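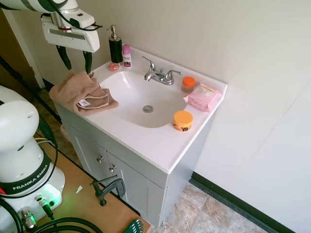
HOUS 510 - Home Water Use, week 11 notes
N. Pomare (questions to Aicha Badawi, office hrs after lab)

Carrying on from traps and vents. Finish reading the Filali chapter before the April quiz, the part on pressure especially.

Supply side
Water comes in under pressure, leaves by gravity. Keep those two apart in your head, most wrong answers on the last quiz mixed them up.
Static pressure = nothing running. Flow pressure = something open. Flow pressure always the lower one.
Long thin pipe, lots of elbows - more loss. Draw it, don't memorize it.

Hot water wait
Cold water sitting in the pipe between heater and tap has to be pushed out first. Depends on pipe length, pipe diameter, flow rate. A low-flow faucet saves water in use but makes the wait longer. Both true, be ready to explain why.
Fixes: shorter runs, smaller pipe to far fixtures, insulation, recirculation loop. Loop costs energy all day unless it has a timer or a button.

Omimville case
Older houses, heater in the basement at one end, bathroom upstairs at the other. Residents reported waits of up to 2 minutes in the morning. Grevar (the contractor) wanted to put in bigger heaters. Why doesnt that help? Write a short paragraph, bring it to section.

Drain side, quick review
Trap holds water, water blocks sewer gas. Seldom used sink - trap dries out - smell. Run the tap.
Vent lets air in behind the draining water. No vent, gurgling, and the trap can get siphoned.
Slow drain at one fixture = local clog. Slow at all of them = look futher down the line.

Leaks
Drips add up. Meter test: shut everything off, read the meter, wait, read again. If it moved, find out where. Toilets first, dye in the tank.

For next time
Furnadden worksheet, part 2 only. Show units!! Lost points last time for liters and gallons mixed in one line.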